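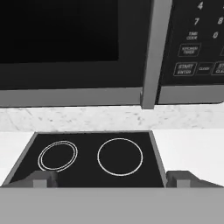
Over-the-range microwave with its Kitchen Timer key, mounted above the cooktop.

Caring for paperback thrillers and other books at home

Mass-market paperbacks are bound with hot-melt glue on short-fibered paper. Both age badly in heat and damp. The tips below are for a reading collection, with no special equipment.

Storage
Keep shelves out of the kitchen. Steam and airborne grease settle on the top edges and cannot be removed later. An interior wall in a bedroom or hallway is suitable. Leave a gap of 3 inches behind the books if the shelf stands against an outside wall.

Shelve paperbacks upright and snug, but loose enough to pull one out by the middle of the spine. Thick novels of 700 pages or more are better stored flat, no more than four to a stack.

Musty smell
Stand the book open in a lidded plastic tub beside an open dish of baking soda. The soda must not touch the paper. Leave it closed for 24 hours, then check. Old book-club editions may need several rounds. Never heat a book in a microwave or oven to dry it. The glue softens, and any foil lettering on the cover can arc.

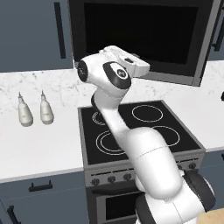
Loose pages
Use PVA glue, not rubber cement. Apply a thin line along the inner edge of the page with a toothpick, seat the page fully into the gutter, and fold waxed paper on both sides. Close the book under weight. Set a timer for 30 minutes, change the waxed paper, and leave it overnight.

Price stickers
Warm the sticker with a hair dryer on low and lift one corner with a plastic card. Test lighter fluid on the back cover first. Uncoated covers will stain.

Keeping series in order
Pencil the volume number lightly inside the front cover. Mathis Courtois, who keeps nearly 3000 spy and adventure novels in Akberg, shelves by series order and ignores publication date, as prequels otherwise end up in the wrong place. A slip of acid-free card marks any missing volume.

Dust the top edges with a soft brush every September, working from the spine outward with the book held shut.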